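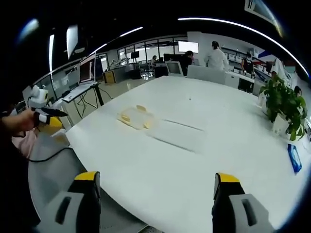
Procedure Sheet No. 118, Page 2

# How to Reserve and Prepare a Shared Meeting Room

Staff of the Clerndale office may reserve any shared room on the second and third floors. The steps below replace the instructions issued last July and apply to all departments. Outside groups should continue to use the visitor form, which is available at the front desk.

## Before you reserve

Confirm the number of people attending and the length of the meeting. Rooms are assigned by size, and a request for a room much larger than the group may be moved. The Barkix Room has one large white table and suits groups that need to work on a shared surface. The Bilgin Room is arranged in rows and is intended for talks and training sessions.

Check whether the meeting requires a telephone line. Only the Bilgin Room has one.

## Making the reservation

1. Open the room calendar from the staff page and select the date.
2. Choose a start time. Reservations begin on the hour or the half hour.
3. Enter the name of the person responsible for the room. A department name alone will not be accepted.
4. Enter your four-digit cost code. New employees who have not received a code may ask Usa Phetsri, extension 269.
5. Select **Submit** and wait for the confirmation message. A request without a confirmation does not hold the room.

Requests longer than half a day are reviewed by Oldřich Murín and are normally answered by the end of the next working day. Repeating meetings may be entered for up to 11 weeks at a time.

## Preparing the room

The person responsible should arrive ten minutes before the meeting. Adjust the lighting at the panel beside the door, and set the thermostat no higher than 72 degrees. Chairs may be brought in from the hallway closet, provided the path to the door stays clear.

Table sections are to remain joined. If a different layout is necessary, write to building services at least two working days ahead and attach a simple sketch. Staff should not move the sections themselves.

Cold food and covered drinks are permitted. Hot meals should be taken in the lunchroom on the first floor.

## After the meeting

- Wipe the table with the cloths kept in the cabinet.
- Return borrowed chairs to the closet.
- Erase the whiteboard, unless the next group has asked for it to be kept.
- Report damage on the form posted inside the door.

## Changes and cancellations

To cancel, open the confirmation message and select **Release room**. A room that is still unoccupied 15 minutes after the start time may be given to another group. Disagreements over a reservation should be sent in writing to Qiuyue Lu, Office Services, with a copy of the confirmation attached.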